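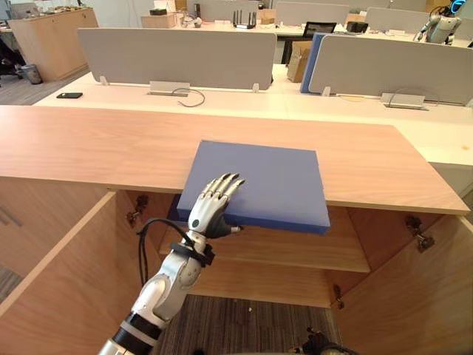

Wibisono — manipulation software, bench notes

20/03/2025

Cabinet task again, on the new planner branch (Karkell). Very pleased with how this is shaping up!

Main change is in how we treat flat things. The old grasp scorer liked the middle of a face, fine for a box and hopeless for a board or a folder, where the fingers need an edge to get round. I've added an edge term and the proposals look so much more sensible already. Weight is at 20 for now, picked by eye.

Also moved the cabinet doors into the collision model as separate bodies with their own hinge angles. Before, we had one big lump for the whole cabinet and the elbow took silly detours. Planning budget is 2000 ms per arm, sampler capped at 1000 nodes — want to try halving both once the cache is in.

Blue on blue is still a nuisance for segmentation. The mask likes to spill from the held folder on to the fingers, so I now subtract the arm model before fitting the plane. Lovely clean edges in the replay viewer.

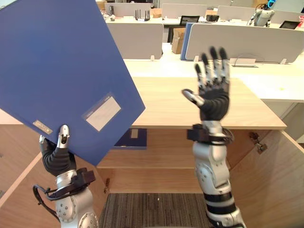 Still to do

Free hand: keep it clear of the held object's swept volume. At present it only checks against the other arm.
Label window on the folder: use it to settle which way up the thing is. Clakar has a branch from February that might do.
Re-run the 24 saved starts from Rulalgate with the edge term off, for comparison.
Log the wrist pose at a higher rate, the plots are too steppy to read.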